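Drekix Pro Wrestling

Drekix Pro Wrestling, usually shortened to Drekix, is an independent professional wrestling promotion based in Drandcombe. It runs monthly cards at the Ansah Hall and a smaller series of shows in the neighboring town of Skikcombe. The promotion is owned by Finn Böttcher, a former tag team wrestler who also books the matches.

History

Böttcher started the promotion after a shoulder injury ended his full-time career in the ring. The first card was held in December at a school gym in Skikcombe and had five matches, one of which was changed on the night when a wrestler missed his train. Early shows used a rented 16-foot ring. The company later bought its own ring second-hand and moved its main events to the Ansah Hall, which has a higher ceiling and allowed ladder matches to be held for the first time.

No shows took place during the hall's closure for roof repairs. Cards resumed in March 2022 with an eight-match event headlined by a steel cage match. Paid attendance was 2738 over the two nights of that weekend, the highest figure the promotion has announced.

Format

A standard Drekix card has six to eight matches and one intermission. Singles matches have a 20-minute time limit, and title matches have a limit of 60 minutes. Count-outs are made at 20, following the Japanese custom -- the only promotion in the area to do so. Titles do not change hands on a disqualification.

The yearly Drandcombe Cup is a single-elimination tournament for 16 wrestlers. It was held over one night in its first two editions and has since been spread over a weekend. The winner receives a match for the Drekix Heavyweight Championship at a date of his or her choosing within 90 days.

Championships

The promotion recognizes three titles: the Heavyweight Championship, the Tag Team Championship and the Skikcombe Television Championship. The last of these kept its name after the local station dropped the show, and it is now defended mostly on the Skikcombe cards. The longest Heavyweight reign on record lasted 115 days, a low figure for a promotion of this size and a frequent point of complaint in fan newsletters.
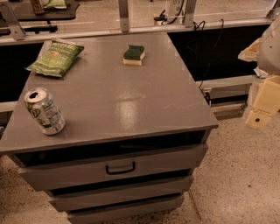 Bag of chips, sponge and beverage can on top of a gray cabinet

Training school

Drekix runs a training school in a unit behind the Ansah Hall. Beginners attend two evenings a week and pay by the month. Students help put up and take down the ring on show days, and most make their debut in the opening match of a Skikcombe card. Böttcher taught all classes himself at first -- he now takes only the advanced group.

Broadcasting

Main cards are filmed and sold as downloads through the promotion's website, usually within a week of the event. Skikcombe shows are recorded with a single camera and are not offered for sale.

See also

Drandcombe Cup
Ansah Hall
List of Drekix Heavyweight Champions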